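Chapter 5
The Unreliable Narrator: Learning to Read Around the Person Telling the Story

Sooner or later every reader meets a storyteller who can't quite be trusted. Perhaps you have already met one, and perhaps (as happened to me the first time) you didn't notice until you were well past the middle of the book, comfortable in your chair, and suddenly had the awful feeling that you'd been led down the garden path by somebody charming. I remember turning back to the first page that same evening and starting again, and I have been fond of these slippery voices ever since.

In the last chapter we looked at point of view as a matter of where the narrator stands. Now we come to something a little harder to pin down, which is how far we should believe what we're told from that spot. A first-person narrator is a character like any other. She has her pride and her grudges, she may be very young or very tired, and she may want something from us — our pity, very often, or simply our good opinion.

It helps to separate two kinds of trouble. Some narrators tell us things that are false, either because they mean to or because they don't know any better. Others give us the facts fairly enough and then misread them. Think of a child describing a quarrel between her parents. She may report every word correctly and still believe it was all over a broken dish. We understand more than she does, and a good part of the pleasure (and the sadness, too) comes from that gap.

We'll spend most of this chapter with a short novel called The Lamps at Tundside, told by an elderly housekeeper who insists from her opening sentence that she has no interest in gossip. She then supplies us with a great deal of it! As you read, keep a pencil nearby and mark the places where she changes the subject. Mark, too, the moments when she tells you how honest she is being. You needn't decide right away what these moments mean. Let them pile up for a while, and by page 100 or so you'll probably have a theory of your own. 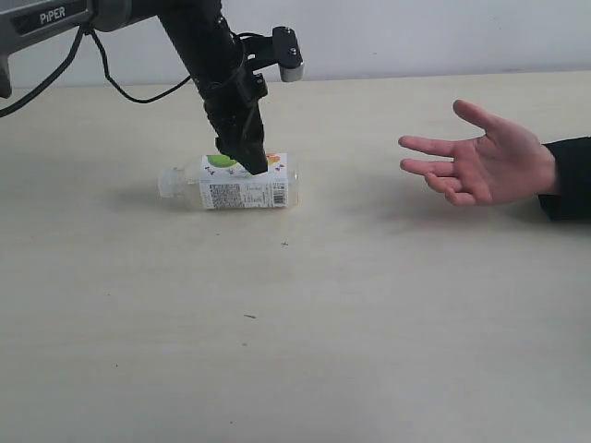
Figure 5.1. A robotic arm, a clear plastic bottle, and an open hand.

One word of caution before we begin, and I offer it with affection, having made the mistake many times myself. Once students discover the unreliable narrator, they tend to find one behind every door. A narrator who forgets a date isn't necessarily hiding a crime, and one who dislikes her neighbor may simply have a dislikable neighbor. Ask what the text gives you. If you can point to a contradiction, or to another character whose reaction doesn't fit the account, you have something to build on.

Before you read on

Think of a time when you told a story about yourself and left something out. Write a page about what you left out and whether a careful listener could have guessed it.

Terms to watch for in this chapter: reliability, dramatic irony, implied author, frame story. Definitions are in the glossary, which begins on page 453.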